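Docs > Gornel Perception > Set-up > 4. Reflective surfaces
Filed under: Vision, Calibration, Known limits

4.3 Tuning the glare mask

The release notes call the glare mask automatic. Treat that as a hope. On shiny plastic the default settings will often give you a clean-looking depth map with surfaces in it that don't exist, and the planner will believe every one of them.

Before you start, load both camera streams in the Zerberg viewer and turn off smoothing. Smoothing makes the numbers look better and hides the fault you are trying to find.

1. Open the wrist stream with the gripper open and holding nothing.
2. Set Mask Threshold to 200. The slider starts at 160, a value that has never worked for us on glossy parts.
3. Move to the fixed stream and repeat. The two cameras do not share a threshold, whatever the "Link" checkbox suggests.

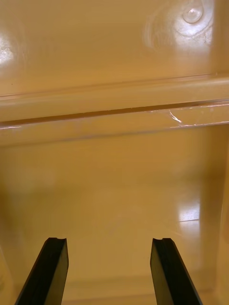
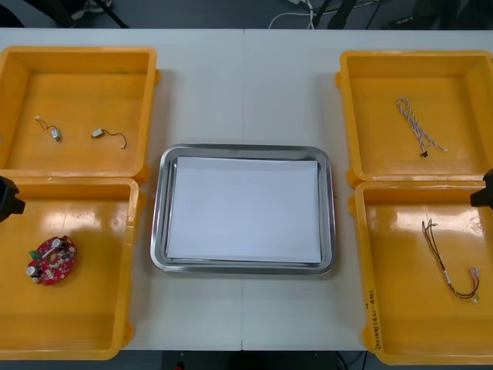

Fig. 4-2. Wrist view (first) and fixed view (second). Both have bright reflections on glossy plastic.

4. In the wrist stream, check the window-shaped highlight on the right side of the beige wall. If the overlay draws an edge along the thin line that crosses it, raise the threshold until the edge goes away.
5. In the fixed stream, check the orange bin floors and the rim of the metal tray. Small parts such as the two motors must stay outside the mask.
6. Press Save Profile, then reload the profile and read the values back. Version 1002 sometimes writes the old ones.

CAUTION: Do not raise the threshold past 300 to make a warning disappear. The warning goes; the false surface stays in the planner's map.

NOTE: The confidence score measures how well the mask agrees with itself. A score near the top of the scale says very little about whether the wall is where the software puts it. Check against a measured point.

NOTE: Dalibor Krajčí's test script (Tools > Vovov > replay) runs a saved stream against two profiles. Use it before trusting any change, including the ones recommended in this section.

If step 6 fails twice, delete the profile and go back to 4.1.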